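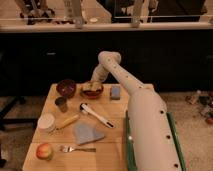
What does a second arm cost the kitchen in the first year?

More than the sticker. Sheena Niven had written that in pencil at the top of the sheet, then underlined it twice, then gone to lunch.

Efa Eynon had the sheet now. Four in the afternoon, budget due at five. Column one, Osier. Column two, Murkon. Column three said Presby and a question mark.

"Did Presby ever call back?"

"They sent a calendar," Sheena said.

"A calendar."

"Nice one. Boats."

Efa crossed out Presby. Fine. Osier wanted 447 a month on lease, service included, grippers not. Murkon wanted less and then 43 for every visit, and there'd be visits. There were always visits. She'd kept the slips from last year in a shoebox and the lid didnt close.

"What about just buying a used one off Šimek?"

"He wants cash."

"How much cash?"

"He won't say it on the phone."

Efa put the pencil down. The building was from 1973 and so was the wiring, and that was another line she hadn't filled in. New outlet. Electrician. Maybe a new breaker, maybe the whole panel. She wrote 400 and looked at it. Too hopeful. Left it.

Through the door she could hear the arm going. That small whine, then a stop, then the whine again. She went and stood there a minute with the sheet in her hand – she told herself she was checking the table space.

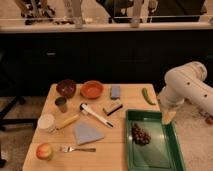
*Grapes in the green tray, fork and apple up front.*

"You could fit two," Sheena said, behind her.

"You could fit two if they never both wanted the fork."

"So a longer table."

"So a table." Efa wrote it down. Table. No number. Twenty to five already, how was it twenty to five.

"Put Osier," Sheena said. "Put the lease, put the outlet, put the table. Let them cut teh table."

"And if they cut the lease?"

Sheena was looking for her coat. "Then we ask again in May."

Efa wrote Osier in pen. Turned the sheet over, in case there was more on the back. There was. Shipping.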